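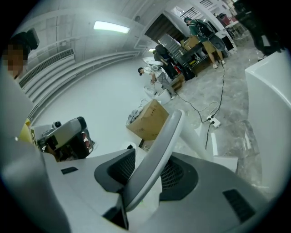

Main room, Lurnton.

DERNUMBRIDGE GOSPEL QUARTET UNION
Minutes of the General Meeting, June 22, 2019

Chair: Ekaette Olaniyan
Present: delegates of the member quartets, the music librarian, the recording lead, the front-of-house engineer
Apologies: the second delegate for the Lurnton quartets

1. Opening
The chair opened the meeting and confirmed a quorum. The agenda was adopted with one change: item 7 (stage plot) was moved ahead of item 8 (program order) at the request of the front-of-house engineer.

2. Minutes of the February meeting
Under item 4, "second tenor" was corrected to "first tenor" in the paragraph on the key change. The minutes were approved as corrected.

3. Matters arising
3.1 Pitch reference. The February meeting asked whether unaccompanied numbers should take their pitch from the keyboard or from a pitch pipe. The librarian compared the two pipes held by the Union with the keyboard tuning. One was flat on the lower notes and has been withdrawn. Delegates agreed that the keyboard gives the pitch when it is on stage and the remaining pipe is used otherwise.
3.2 Returned scores. All bass parts lent for the winter program have been returned. Two baritone parts are missing their last page and will be recopied from the master.
3.3 Uniform rule. No change. The matter was closed.

4. Accounts
The balance in the event account was reported as $820. No payments are outstanding. A deposit of $100 is due to the Dornach hall before the fall program and was authorized. A proposal to move the balance into the general account was not seconded.

5. Recording project
5.1 The recording lead reported on the planned album, which will carry 12 songs drawn from the member quartets. Ibrahim Sound has agreed in principle to handle tracking and mixing. The written terms have not been received.
5.2 Method. Two methods were discussed. In the first, the four voices stand in a half circle and are recorded together, with one microphone per singer and a stereo pair in front. In the second, the rhythm section is recorded first and the voices are added one part at a time. The recording lead favored the first. Bleed between microphones limits what can be fixed later, but blend and breathing are easier to hold when the singers can see each other.
5.3 A delegate noted that the bass part in most of the arrangements moves independently under the lead and is hard to place without hearing the drums. The recording lead replied that the drummer can be placed behind a screen and fed to the singers at low level through one earpiece each.
5.4 Pitch correction. Discussion was long. The meeting agreed that correction may be applied to single held notes in the background parts and may not be applied to the lead. Any quartet may decline correction altogether and should say so before mixing starts.
5.5 Decision: the first method is adopted for all unaccompanied songs. Quartets recording with a band may choose either and must inform the recording lead in writing.
Action: recording lead to obtain written terms from Ibrahim Sound.

6. Arrangements and library
6.1 The librarian asked that new arrangements be submitted with all four parts on one score and the lyric under every line where the words differ. Several recent submissions gave the words under the lead only, and the background entries had to be worked out by ear.
6.2 Keys. Where a quartet sings a song in a key other than the one on the score, the performed key should be written at the top of the first page. Transposed copies should not replace the master.
6.3 Vamps. Delegates asked how an open vamp should be notated. Agreed: repeat bars with the word "open," and the hand signal for the exit described in a note at the foot of the page. The number of repeats is left to the lead singer.
6.4 Credits. The name of the arranger must appear on the score. Where the arranger is not known, the line reads "arranged as sung by" followed by the name of the quartet.
Action: librarian to circulate a blank score page in this layout.

7. Stage plot, fall program
7.1 The engineer tabled a revised plot for the Dornach hall. Vocal microphones stand in a shallow arc at the front. Guitar is on the left, keyboard on the right, bass and drums at the rear center.
7.2 Monitors. There will be 2 monitor mixes. The first carries lead and keyboard and feeds the front line. The second carries bass and drums and feeds the band. Separate mixes for individual singers cannot be provided with the present desk.
7.3 Microphone technique. The engineer asked background singers to keep an even distance from the microphone and to leave level changes to the desk during the verses. Lead singers who walk out into the aisle should stay behind the line of the main speakers. Feedback at the last program was traced to this.
7.4 Sound check. Each quartet will check one verse and one chorus at full performance level. Checks will run in reverse program order so that the opening quartet's settings are left in place.
The plot was approved.

8. Program order
8.1 The Lurnton quartets asked not to be placed next to each other, as they share a guitarist. Agreed.
8.2 The unaccompanied set will open the second half. The band will leave the stage during the intermission and return after that set.
8.3 The closing number will be sung by all quartets together. The lead line will be divided by verse. A motion to add a second joint number was put and lost.
Action: chair to issue the running order once all song titles are received.

9. Other business
9.1 A delegate asked whether younger singers may sit in on sectional rehearsals. The chair saw no objection if the section leader is told in advance.
9.2 The spare guitar amplifier has a noisy volume control. The engineer will clean it and report. It is not to be lent out until then.
9.3 Song titles for the fall program should be sent to the chair with key, tempo and running time.

10. Next meeting
To be called by the chair after the terms under item 5 are received. The meeting was adjourned.

Minutes checked by Ekaette Olaniyan, chair. Corrections should be sent in writing before the next meeting.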